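Repair Evening at Voselbridge – Questions We Often Get

Do I need to book a place?
Yes, please write to us before you come. The evening starts at 18:00 and we have 30 places. If you cannot come, tell us, so another person can have the place.

What can I bring?
Small household things: lamps, radios, toasters, bags with a broken zip. We do not take microwaves or anything with gas.
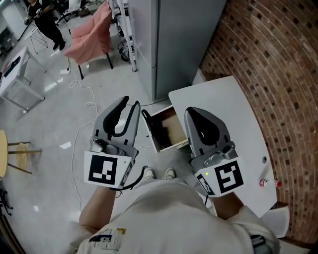 Bring also the cable and the manual, if you still have it. Many visitors forget the cable, and then we cannot test the thing.

How much does it cost?
The repair is free. Spare parts you pay yourself, at the price we paid for them. We buy most of them at Salgado in Plusenar Street.

Can I leave my item and collect it later?
No, we have no room to store it. Please stay with us during the repair – you may learn how to do it next time. 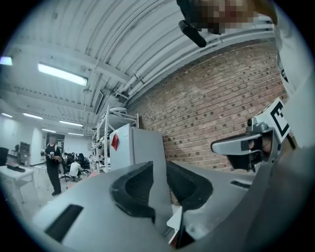
Voselbridge Repair Club

What happens if it cannot be repaired?
You take it home again, or you put it in the Zilberg recycling box at the entrance. The box is emptied every month except August.

Do you give a guarantee?
We are sorry, we cannot. We check the electrical safety before you leave, but you use the item at your own risk.

Last changed: Nov 4, 2024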